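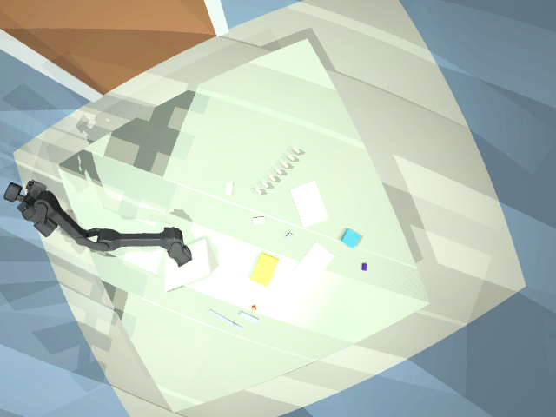
Pale green tabletop on a beige surround, with blue floor around it.

Home News Projects Reports Contact

Dukstead Voices: progress report to the Lendow Fund
28 April 2019
By Rosaire Landry

Dear all,

It is a great pleasure to be writing to you again, and I hope you will forgive a report that runs on a bit, as my last one did (several of you were kind enough to say you read it to the end!). A good deal has happened with the tapes over the winter and I would like to set it down properly while it is fresh.

You will remember that when the old Dukstead reading room closed, the cassettes recorded there by the Hernidix Society came to us in fruit boxes, in no order at all, with the card index in a separate set of drawers. The index has 3796 cards. The tapes come to 1536, counting the ones with no label, and I am glad to report that we have now listened to the beginning of every one of them, if only for a minute or two, to find out who is speaking and what shape the sound is in. Most are in far better condition than we feared. The brittle ones are mostly from a single batch of cheap cassettes, easy to spot by the grey shell, and we have put those aside to be done by a specialist, along with a few where the felt pad has dropped off.

What is on them continues to be a joy. There are the farm auctions we knew about, and the carol practices, and the long interviews with the women who worked at the laundry on Strachan Street. We had not expected so much about food. People were asked about the war or the railway and within five minutes they were on to suet, and how their mother kept a pan of bones going at the back of the stove, and which of the neighbours was mean with currants. I have started a separate list of these passages, as they would make a lovely small booklet one day, though I know that is outside what you are paying for and I promise not to get carried away.

The catalogue has been slower going. The cards were written over many years by several hands, and the numbering starts again from one at least twice, so a card and a tape with the same number may have nothing to do with each other. We tried matching by number and had to undo a fortnight's work. We now match by speaker and then by subject, with the number as a last resort, and it goes along steadily. Spellings are a trial. One gentleman appears under four versions of his surname, and I only knew they were the same man from his cough.

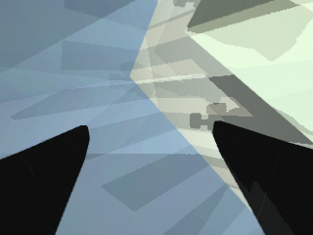
Banafsheh Sharifi wrote back on my draft of this section to say that I was being too gentle about the cards, and that the catalogue ought to be treated as a job in its own right. In her view nobody will ever find the laundry women if they are filed under "Misc. talk", however beautifully the tapes have been copied. She would also like the family names checked with the families wherever we can still reach them. I think she is right on both counts, and the plan below has been changed to suit.

Permissions are the part that has kept me up at night. The Society asked its speakers to sign a slip, and we have found plenty of the slips, but they say only that the recording may be "kept and used locally", which made perfect sense at the time and is not much help to anybody thinking about a website. For now we are keeping to listening in person, by appointment, and writing to relatives as we trace them. The replies have been very warm on the whole. One daughter had not heard her father's voice since she was at school, and she asked whether she might have a copy for her brother in Canada. It went off to her the same week.

On money, we are a little under where we expected to be, chiefly because the shelving was given to us. I would like to ask your leave to move £1000 from the furniture line to the specialist copying of the grey-shelled tapes, where I believe it would do the most good. Everything else stands as in the budget you approved, and the receipts are in the usual folder.

Between now and July we mean to finish matching the interviews, leaving the auctions and concerts until later, and to hold 2 listening afternoons, one of them given over entirely to the laundry. You would all be very welcome. There will be cake, made from one of the recipes on the tapes if we can work out what the lady meant by "a middling cup".

With my warmest thanks for your patience and your support,

Rosaire Landry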